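Stalteck issues handling guideline for two-arm robot benches

Revised document sets speed limits, handover rules and cable practice for shared tabletop work 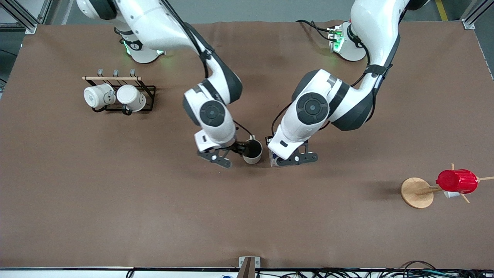

Stalteck has published a revised guideline for benches on which two robot arms share a single work surface. The document applies to small arms fitted with parallel grippers and used for handling household items such as cups, mugs and utensils. It takes effect in February and replaces a shorter notice that dealt only with single-arm stations.

The guideline was drafted with Flerico, which builds benches of this type, and with Dilano, a testing laboratory. It is voluntary. Stalteck said it expects sites that buy benches through its program to follow it as a condition of service.

The main change is the introduction of a shared zone. This is defined as the part of the table that both grippers can reach at the same time. Inside the shared zone, only one arm may travel at full working speed. The other must be stationary or moving at the reduced rate set out in the document's annex. If both arms need to move together, as in a handover or a two-handed grasp, both drop to the reduced rate until the grippers have separated by at least 80 millimetres.

Earlier practice left the matter to whoever wrote the motion program. According to the background section, this produced wide differences between sites. Some stopped one arm completely whenever the other entered the centre of the table. Others relied on collision detection in the joints and set no limit at all. The drafting group took the view that joint-level detection is a backup measure and should not be counted as the primary control.

Grip force is covered in a separate section. For ceramic and glass items held at the rim, the guideline calls for a force limit to be set for each item and recorded with the task file. Gripping at the rim is permitted, but the fingers must cover the lip on both the inside and the outside of the wall, and the item must be supported by the table or by the second gripper before the hold is changed. Handles may be used as a grip point only where the item's weight with contents is known.

Racks and stands receive more attention than in the previous notice. Any rack, peg stand or tree placed within reach of either arm is to be treated as part of the bench layout and entered in the collision model. The base is to be modelled as well as the upright parts. Pegs and hooks are to be modelled at full length, including any that are hidden by a hanging item when the layout is recorded. Stands that are not fixed to the table must be checked for position at the start of each shift, and again after any contact stop.

The group considered requiring all stands to be fixed down. It decided against this on the grounds that many sites change their layout several times a day, and that fixing points in the table surface would interfere with soft coverings. Sheet coverings are still allowed. They must be matte, held flat at the edges and replaced when wrinkles are deep enough to tip an item standing on them.

Cables are the subject of the longest section. External cables on the arm must be secured along its length, with enough slack at the elbow and wrist for the full range of motion and no loop that can pass below the gripper. Cables leaving the base must run away from the work area. Excess cable beyond the table edge is to be gathered and kept clear of walkways. Exposed circuit boards mounted on or near the arm base should be covered where the board can be touched from a normal standing position. Existing benches have until the next scheduled service to comply with that clause.

Status lights must be visible to a person standing at the front of the bench, but the guideline does not assign meanings to colours. Stalteck said colour codes differ between arm makers and that a common scheme would need wider agreement. Sites are asked to post the meaning of each light beside the bench in the meantime.

Dilano carried out the supporting tests. The laboratory ran 2000 handling cycles on a pair of benches, with half the cycles under the old practice and half under the draft rules. Each cycle consisted of lifting a mug from a stand, passing or repositioning it over the table and hanging it on a second stand. Average cycle time under the draft rules rose by roughly 50 per cent in the first runs. Most of that increase was removed once the programs were reordered so that one arm finished its approach before the other began. Dilano has not released the full results - a summary is attached to the guideline as an annex.

Operators at sites covered by the document will need to keep a short record for each bench. The record lists the layout in use, the force limit for each item type, the date of the last cable inspection and any contact stops. Two contact stops at the same position on the table within one shift require the task to be halted and the collision model checked before work resumes. The record may be kept on paper.

Esfahani, which supplies grippers to several of the sites concerned, has asked for a change to the section on finger design. The guideline recommends plain finger faces for ceramic items and allows slotted fingers where the slots are not at the contact area. Esfahani said in its written comment that slotted fingers perform acceptably on curved walls if a soft pad is fitted. The drafting group has noted the comment and will consider it at the first review.

The guideline does not cover arms mounted on moving bases, work on hot liquids or benches where a person reaches into the shared zone while the arms are powered. A separate document on the last of these is in preparation. Stalteck has not given a release date for it.

Copies of the guideline and the blank record sheet are available from Stalteck on request. Comments on version 2 are being accepted until the end of the review period.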